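# Two-finger gripper slides off washer door instead of pulling it open

**Asked by Hemi Ellery** · 2018-11-30 · tagged: gripper, wrist camera, home build, laundry

I have an arm on a rolling base in the shared workshop where I rent a bench, and the goal since July has been to get it to do one load of laundry without me touching anything. I'm at the part where it opens the door of the washer. I have been at the part where it opens the door of the washer for 11 evenings.

The setup:

- Six-axis arm, secondhand, bolted to a cart with locking casters
- Two-finger parallel gripper, long fingers, matte plastic
- Small camera at the wrist, looking down the fingers
- Motion planning on an old desktop under the bench, talking to the arm over a network cable
- Front loader, hinge on the left as you face it, so the door gets pulled from the right side of the ring

The plan is simple enough to fit on a sticky note. Find the ring, find the edge opposite the hinge, put one finger behind the lip, pull, swing the arm around in an arc to the left. By hand I can do it half asleep. The latch lets go at 33 newtons at the lip, measured with a luggage scale and some string, so take that for what it's worth.

Two things go wrong.

First, finding the ring. I fit a circle to the dark ring in the camera view and get the center from that. Some runs it's dead on. Other runs it locks onto the bright streaks the ceiling lights leave on the glass, decides the door is a much smaller door, and sends the fingers confidently to a spot on the window.

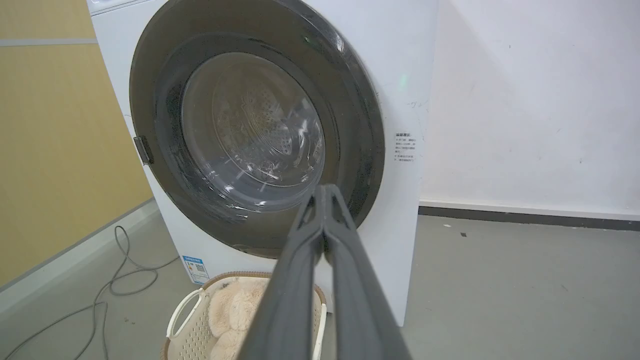

Second, when it does get to the lip, the finger goes in, the arm starts pulling, and the fingertip slides down and out. The arm then finishes the entire opening arc with great dignity, holding nothing. I've tried closing the gripper harder, which does nothing useful because only one finger is behind the lip and the other one is waving around in front. I've tried going slower. It slips slower.

Things I would like to not do: buy a new gripper, or drill a handle onto a washer that belongs to everybody in the building. Paora McAlister has already suggested a rope.

Is this a grip problem, a path problem, or a me problem?

---

## Answer 1

**Ebony McAlister** · accepted · 12 votes

Bit of all three. I did the door on a Stoltari cart build last winter and hit both of these, so I'll take them in order.

**The ring.** Stop fitting a circle to brightness edges. Curved glass under overhead lights will always give you a nice crisp edge that isn't the one you want, and it moves when the camera moves. What worked for me:

1. Threshold for the dark ring first, as a filled band, and throw out everything brighter than it. The streaks are gone before you fit anything.
2. Fit an ellipse and not a circle. Unless the camera is square to the door you're looking at an ellipse, and forcing it into a circle drags the center sideways.
3. Fit the outer edge only. White panel against dark gray is about as friendly a contrast as you'll ever get in this hobby.
4. Reject any answer whose size is way off from what it should be at that distance. You know how big your door is. It hasn't changed since yesterday.

Also keep your own fingers out of the fit. With a wrist camera they sit in the same spot in every picture, they're dark gray, and your ring is dark gray. Paint a fixed mask over them in software. Mine spent a week believing the ring had a tail.

The hinge is handy too. It's a dark block sticking out of one side of the ring, so once you have the ellipse, look for the bump and you know which side NOT to pull. That saved me from a hardcoded left/right flag that I kept setting wrong.

**The slipping.** Your finger is a smooth beveled wedge. You've built a very good tool for sliding off things. Print a slip-on cap with a small hook, 12 mm deep or whatever fits behind your lip, and glue a strip of rubber on the inside face. Bicycle inner tube is fine. No new gripper, no holes in the communal washer.

Then look at your path. The door swings around the hinge, so the lip moves on an arc centered on the hinge line. If your arc is centered on the middle of the door (lots of people do this, I did this) you start pulling straight out and then drag sideways across the lip almost immediately. Put the arc center on the hinge and rotate the wrist with the door so the finger stays at the same angle to the lip the whole way.

And split the motion in two:

- **Pop:** short straight pull, stiff, just enough to beat the latch. Stop.
- **Swing:** back off the stiffness, follow the arc. After the latch lets go there's hardly any force needed. If you keep pulling at latch strength the door arrives before you're ready for it.

Once it's open a hand's width, pull the hook out, move the finger around to the inside of the door and push. Pushing is so much easier than pulling that I'm a little bitter it isn't how doors start.

> **Hemi Ellery:** Arc center was the middle of the door. I'd like that struck from the record. Printing the cap tonight.

> **Ebony McAlister:** Print it with the layers running along the hook, or you'll be fishing the tip out of the door seal.

---

## Answer 2

**Friederike Fuchs** · 4 votes

Agree with the above, but check the cart before you reprint anything. Locking casters lock the wheel. They don't lock the rubber, the swivel, or the slop in the bolt. My Orellana cart moved a finger's width toward the washer every time the arm pulled, and from the arm's point of view everything had gone perfectly.

Put a strip of masking tape on the floor against one caster, run the pull, and look. Smooth concrete is worse than you'd think when it's dusty. I ended up lowering two rubber feet with a threaded rod so the wheels carry nothing during the pull.

Pick up your floor cables before you run that test as well. A caster resting on a loop of cord will give you a different starting height every time and you'll blame the camera for it. I blamed mine for most of a month and replaced it once.

One more on the camera. If exposure is set to auto, turn it off. As the wrist moves in, the white panel fills more of the view and the picture gets darker, and then your nice threshold for the ring means something else. Lock it at whatever looks good from the approach position.

> **Hemi Ellery:** Tape test done. It moves. Not a finger's width, but it moves.

> **Friederike Fuchs:** They all move.

---

## Answer 3

**Anahera Whitcombe** · 0 votes

have you tried a suction cup on the glass? I have the Grerau one and it's great on windows

> **Ebony McAlister:** Might work on the flatter part of a flatter door. On a bulging one you need a soft bellows cup, and you need the glass clean and a pump he hasn't mentioned owning.

> **Anahera Whitcombe:** it comes with a pump

> **Paora McAlister:** Rope.

---

**Update from Hemi Ellery:** Hook cap on, arc moved to the hinge, ellipse fit on the outer edge, fingers masked out, two rubber feet on the cart. It got through nearly 115 opens over the weekend with the door fully swung at the end. The misses were all ring detection with the side door of the shop open and daylight coming in, so I've locked exposure now and will see. The cap did split once, along the layers, exactly as described to me by someone who told me not to print it that way.

Next question will be about getting things out of the basket and into the drum. I'm using the Sarkitden grasp planner and it has strong feelings about fluffy objects. I'll open that one separately.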